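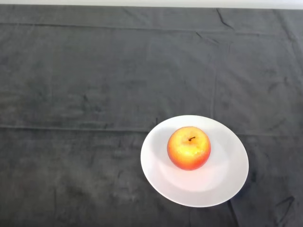 Anayeli Solís replied that her team had stopped using the company laptop for anything except the payroll form, and that she could not say when the change was made or who agreed to it. Several other respondents at Doline gave similar answers. Work had moved to personal devices in small steps, and the written policy came later.

4.2 Access to business applications from personal devices

In this section we look at how the two organisations, Doline and Savchuk, gave their staff access to internal applications after the start of their device programs. Both had allowed personal phones for email before our study. They differed in what they did next. Doline put its main applications behind a remote desktop called Tundosside, so that no business data should be stored on the device itself. Savchuk kept the applications on the device and placed them in a managed container, which the IT department can erase without touching the private files of the owner.

We sent the questionnaire to 600 employees, divided equally between the two organisations. Of the Doline respondents, 70 per cent said that they opened the remote desktop on a normal working day. The rest used it only for single tasks, mostly the approval of leave and expenses. Many of them wrote in the comment field that the login was too long for a short task – two of the comments were written entirely in capital letters. 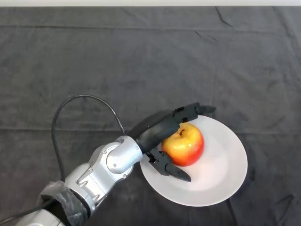 Figure 3. Robot arm with black gripper at a red-and-yellow apple on a white plate.

At Savchuk the main complaint was of a different kind. Employees accepted the container easily, but they were not sure what the IT department could see. In the 27 interviews this question came up more often than any question on speed or cost. The privacy notice answers it in its second paragraph, but few of the persons we interviewed remembered having read the notice. One manager had printed it and kept it in a drawer for new colleagues.

We also asked both IT departments for their support records. These are difficult to compare. Doline records each call as a separate case, while Savchuk joins all calls from one person on the same day. For this reason we don't report a total, and we use the records only to see which kinds of problems appear. Expired certificates were common at both places. Printing from a personal device was a frequent problem at Doline, and it remained so after the Flullemetti print service was installed in January.

The length of the observation was 12 months. During this time Doline changed its session limit once, and the users were logged out earlier than before when they were not active. We could not separate the effect of this change from the usual decrease in use over the summer holidays. The monthly login data, which Doline gave us only in grouped form, are therefore treated with caution in Section 5.

Contact the authors | Copyright and reuse | Back to top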